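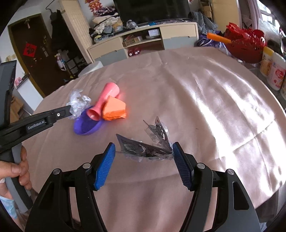 Breveck, 27 Nov 2023

**Gripper won't let go of shiny packaging. Anyone beaten this one?**

*Posted by groto_fan*

I'm having a great time with handheld two-finger grippers on table clearing, and then I hit folded silvery packs with clear plastic on them. The jaws close fine. When I open them, the pack stays stuck to one blue pad and rides along! On Monday's log it was 104 bad releases out of 417 tries, nearly all on the same side. Crumpled film does it too, paper never does. Pads are ribbed, no visible damage. Firmware is the stock Trellero build. Is this static, dirt, or a jaw that isn't opening all the way?

---

**marinho_bench**

Ooh, I love this fault, because you can split it up so fast. Swap the left and right pads and run the same pack again. If the sticking moves with the pad, it's the pad: wash it with mild soap, let it dry fully, retest. If it stays on the same side, look at the pivot pins and links on that finger for play or grit. Power off and keep your fingers out of the links while you wiggle them, please! I got a nasty pinch in January doing it live.

Strong sun on foil also fooled my open/closed check, so try a run with the curtain shut.

---

**lintpicker**

mine did this, new pads fixed it

---

**slowjaw5**

Agree with the swap test. I'd add a release check: open, wait 3 seconds, back straight off, and stop if the pack moves with you. Dry winter air makes film cling like crazy, and a damp cloth over the tabletop between runs helped me a lot. Do post what you find, I'm really curious which side wins!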